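Saturday, late morning

Finally got back to the color blocks for the Gutero sorting set! I'd been putting it off all week (the paint order from Dorkon sat on the shelf unopened, my fault), and the sanding took forever. I went up to 200 grit on every face, did 2 coats of each color, and then rubbed them down by hand with a rag. They feel lovely now, smooth all over, and I'm leaving them plain. No letters, no dots. We can fight about that later if Khumalo's people still want numbers on them.

Spent a while just pushing them around on the wood table to see how the colors sit next to each other. Pairs end to end, on a slant, and the yellow one by itself in the middle.

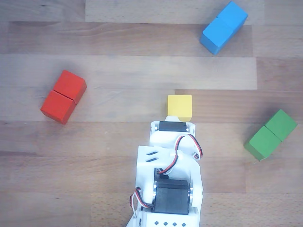
Red, blue and green in pairs, yellow on its own.

I love the blue, it's such a clean sky blue on the tops. The red leans more orange than I had in my head, and I keep going back and forth on it... might try the deeper Trarnska red on a scrap before I decide. Yellow is fine as is. Please don't let me touch the yellow again.

To do: make a second yellow so it has a partner, ask about the box lid, buy more rags. And whoever has the small square, I need it back on my bench, the corners on the next batch have to be checked before any primer goes on.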